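The afternoon the grippers lost their place

Last updated: June

I want to write down what went wrong in our Utari work, while I still remember the order of it. We collect demonstrations of household tasks with hand-held grippers, two for each person, one in each hand. For this part the task was clothes on and near a bed: pick up, lift, put down, fold if possible. The recordings go to Brokberg, where the arm that must learn the same task is standing.

Everything looked good for the people in the room. The grippers opened and closed, the fingers held the cloth, the lights on the recorder were the color they should be. I sat with my notebook and wrote down the start of every episode, which is my job in Utari together with checking the files in the evening.

In the evening the files were not good. The position track of the right gripper jumped. In one episode the gripper was, according to the numbers, inside the wall. In another one it was turning slowly for the whole episode, like a door in the wind, and the hand that held it was surely not doing this.

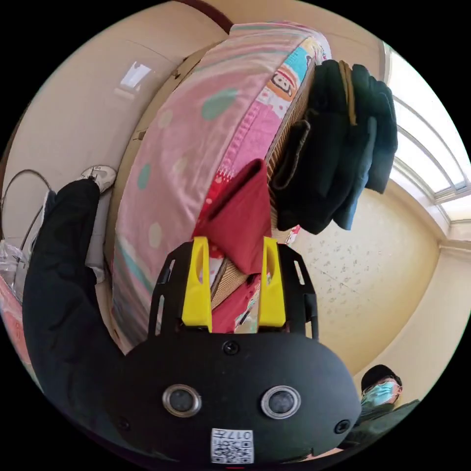 My first idea was the clock. We had this problem in the spring, when the two grippers did not agree about the time and the left hand seemed to arrive before it had left. So I compared the timestamps, line after line, until my tea was cold. The clocks agreed very well. I lost two hours with this and I do not regret it, but I could have looked at the video first.

The second idea was better. We calculate the position from what the camera on the gripper sees. When cloth hangs close in front of it and fills a big part of the view, the software takes its points from the cloth. Cloth moves together with the fingers. So the software believes that the gripper is standing still and the room is moving, or it mixes both, and then comes the jump.

I went through 400 episodes from this task with this in my mind. In 14 of them the track was broken so strongly that our checking script, which is called Huma, refused the file. These are not the dangerous ones. The dangerous ones are the files which Huma accepted and which were still wrong by the width of a hand. I found them only because I drew the track over the video and watched it with my own eyes.

Episode 925 is the one I will remember. The track is smooth and every number is inside the limits. But at the lift, the height stays almost the same while the garment goes up. If the arm learns from this, it learns that lifting a sweatshirt means to close the fingers and wait.

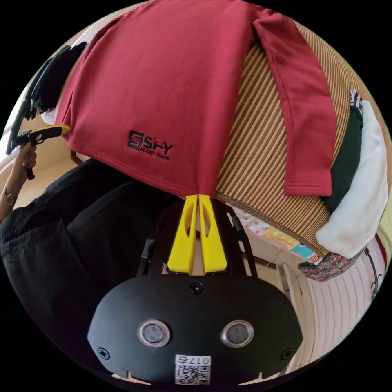
Can the script be made stricter, so that it catches such a file alone?

Partly it can, and we did this. Huma now compares the movement from the camera with the movement from the motion sensor, and if they disagree for longer than half a second, the file goes to a person. A stricter limit also refuses many good files, especially from people who move fast, and somebody must then look at all of them.

Now the part which is uncomfortable to write. A small group of the bad files was already sent to Brokberg before I found the problem. They had loaded them for a test on the arm. In the test the arm went down to the mattress with closed fingers and continued to push. The force limit stopped it, as it should. No person was near, and the only damage was one bent finger and a hole in a pillow case. But I had signed the delivery list, and my name under it made me sleep badly.

We stopped deliveries for the rest of the month. I wrote to Brokberg the same evening and gave them the list of episode numbers, up to 1161, with a note saying which ones I trusted and which ones I had not yet seen. It was a short message and took me a long time.

What we changed in the room is simple. Before each episode the person holds both grippers still and lets them see the bed, the wall and some floor, and only then goes to the cloth. When a big piece is lifted, it is lifted a little to the side, so that a part of the room stays in the view. After the cloth is put down, again a still moment. The people found this slow in the beginning, and after one hour they did it without thinking.
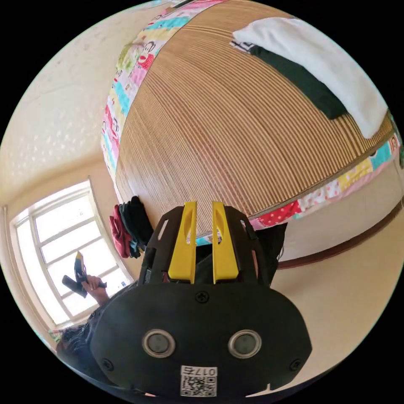

What is still open

The start and the end of the episodes are now clean. The middle is better, but large dark pieces still make trouble, and I do not have a good answer for them. The Rahimi method, where a second camera stands on a tripod and watches the hands, would help. It also means one more thing to calibrate every morning, and in a small bedroom a tripod is always in the way of a foot.

I have also not decided what to do with the accepted but doubtful files. Deleting them feels safe. A colleague wants to keep them and repair the tracks. For now they are in a separate folder with a name in capital letters, and nothing from it leaves our computer.

Comments

threadcount: We had the same thing with towels. White ones were worse for us than dark ones, no texture at all for the tracker. Did you try masking out the area in front of the fingers?

Author: Thank you. We tried a fixed mask, it helps with small pieces. A big piece is larger than the mask, so there it helps only a little.

mopsy_k: How long did the arm push before the force limit stopped it?

Author: Less than one second in the log. I would still like the limit to be lower for anything near a bed.

oldbench: Good that you sent the list the same evening. I have been on the other end and got it three weeks later.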